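Roltosex build log: tray transfer
April 11, 2020
Filed under: student project, manipulation

The task for this term's project is short to state. Two white perforated baskets sit at the sides of the table with a brown tray between them. White plastic items go from a basket to the tray and back, one at a time, and the arms do all of the carrying. The club calls the project Roltosex. The name came with the repository when we inherited it in January, and changing it would have broken the import paths.

The rules come from the Grakstead student meet, where the manipulation round allows 50 seconds per transfer. An item that tips over in the tray counts as half. An item dropped outside a container ends the run. Order of pickup is called out by a person at the table.

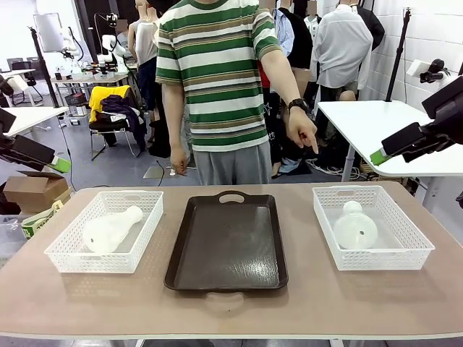

Why not use a single arm and skip the handoff of zones? One arm can reach both baskets, but at the far one the elbow is nearly straight and small joint errors turn into large position errors at the fingertips. Splitting the table down the middle keeps each arm in the part of its range where it behaves.

The split has a cost. Both arms need the tray, so the tray is a shared zone with a lock on it. Whichever controller holds the lock may enter, and the other parks at its hover pose. The first version of the lock had no timeout. A controller crash left it held, and the second arm waited until somebody restarted the whole stack. It now releases after 40 missed heartbeats, and the parked arm still has to check that the other one is clear before it moves.

Grip settings took longer than the motion planning did. The items are light and smooth, and closing on the body of one tends to push it away before both pads make contact. The current approach is to center the fingers first, close at low speed until the motor current rises, then hold. The pads are green, and replacing them changes the closing position enough that we re-zero after every swap.

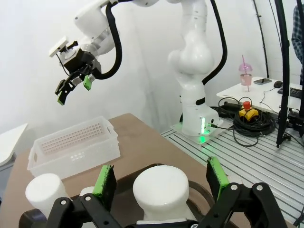

Fedoruk wrote in under the last post: we had the same slip with smooth bottles and stopped chasing force. Opening wider and coming straight down fixed most of it. Check your approach angle before you touch the current limit again.

I tried it. With the limit unchanged and a vertical approach, failed grasps dropped enough that I kept the change. The angled approach is still in the code behind a flag, for items lying on their sides.

Logging is done with Cornura, a small recorder one of the earlier teams wrote. It stores joint states and wrist video against a single clock. We have 379 runs so far and want 1,000 before the meet. Runs with a lock fault are kept but tagged, and the training script skips them by default. 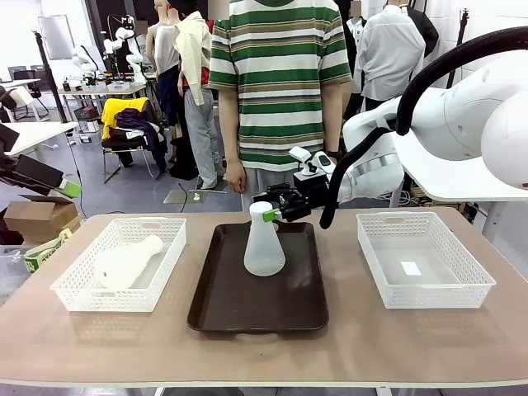 Right arm holding a flask by the neck at the tray.

Open items: the release height is a constant and should depend on the item. The hover pose for the left arm is too low. The timeout value needs a test that kills the controller in the middle of a transfer, on both sides. I will post the config once the hover pose is fixed.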